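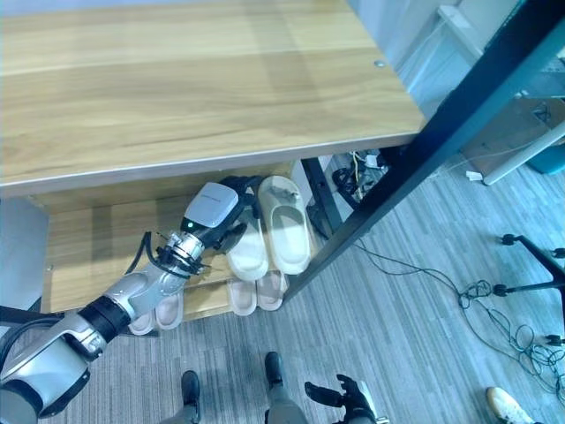

SEWING ROOM INSPECTION CHECKLIST
Skiltora Quilting Workroom, Rullmont
Inspection completed Fri 27 October. Next due February.

Results are marked OK, ACTION or N/A. Comments are written at the time of inspection and stay on the sheet until the item is closed.

1. ELECTRICAL

1.1 Sewing machine leads free of cuts, kinks and tape repairs. OK

1.2 Foot pedals sit flat and return fully when released. ACTION
Comment: Pedal on machine 7 sticks at the lower third of its travel. Cleaned out lint, no change. Machine unplugged and labelled. Replacement pedal to be ordered by part number, as the older Falcão plug is a different shape.

1.3 Extension leads fully unwound, not joined end to end. OK
Comment: Lead at the long table is now run behind the table legs. Cover strip still needed where it crosses to the socket.

1.4 Test labels in date on all plugs. ACTION
Comment: Light box has no label. Not to be used until tested.

2. IRONS AND PRESSING

2.1 Steam irons: soleplate, flex and water cap in good order. OK
Comment: Both Rernine irons descaled. Slight brown staining from one on the first fill, clear on the second. Run over scrap calico before use on pale fabric.

2.2 Ironing boards lock at each height. OK

2.3 Pressing mats: no scorching through to the backing. ACTION
Comment: Wool mat by the window has a scorch mark on one face. Turned over for now. Check the underside again next time and discard if the mark has spread.

2.4 Irons stood on heel rests and switched off at the wall when the room is left. OK

2.5 Spray starch and basting spray kept away from the pressing area. OK
Comment: Basting spray moved to the metal cupboard. One can had a blocked nozzle and has been taken out of use.

3. CUTTING

3.1 Rotary cutter guards close fully. ACTION
Comment: One 60 mm cutter closes only when pushed with the thumb. Nut tightened, then blade would not turn. Withdrawn.

3.2 Spare blades in original cases. Used blades in the sharps tin. OK
Comment: Tin is nearly full. The lid is to be taped down before disposal.

3.3 Cutting mats flat, with no deep grooves. OK
Comment: Large mat has some lifting at one corner. Store flat, away from radiators.

3.4 Rulers free of chips; non-slip dots in place. OK

3.5 Shears and snips returned to the block, points down. OK

4. PINS, NEEDLES AND SMALL TOOLS

4.1 Floor swept with magnet after each session. OK

4.2 Broken machine needles placed in the sharps tin, all pieces found. OK

4.3 Curved safety pins closed before storage. ACTION
Comment: Box of 300 found with a good many left open. Close, dry and check for rust before they go near a quilt top.

5. QUILTING FRAME

5.1 Poles secure, end brackets tight. OK

5.2 Carriage runs the full length of the rail without catching. OK
Comment: Stitch counter read 261 thousand at inspection. Oil hook and wipe rails before the next quilt is loaded.

5.3 Stop button tested under power. OK

5.4 Gap behind frame clear for walking. OK
Comment: Wadding rolls had crept back into the gap. Now upright in the corner and strapped.

6. FLOOR, EXITS AND STORAGE

6.1 Exits and routes clear of bags, hoops and fabric. OK

6.2 Shelves level and fixed; heavy bolts of fabric on the lowest shelf. OK

6.3 Footwear off the floor and out of walkways. Closed shoes to be worn in the cutting area. OK
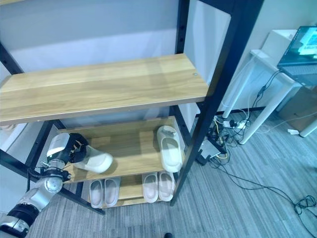

Shoe rack, middle shelf: white slippers.

6.4 Fire blanket and extinguisher in place, tags intact. OK

6.5 First aid box stocked. ACTION
Comment: Finger plasters low. Eyewash in date.

ACTIONS OPEN: 1.2, 1.4, 2.3, 3.1, 4.3, 6.5

READER COMMENTS

Do you test the irons with water in or empty? Ours only drips once it has been on for a while.

Reply: Filled to the line and left on its heel at full heat. Drips do not show up on an empty tank.

We had the same trouble with a cutter guard. There was a wave washer fitted the wrong way round. Worth a look before you bin it.

Could you add lamps under section 1? The clip-on kind get very warm near wadding.

RELATED ITEMS
Oiling chart for the quilting frame
Choosing a needle size for layered cotton
How to flatten a curled cutting mat
Storing finished quilts over winter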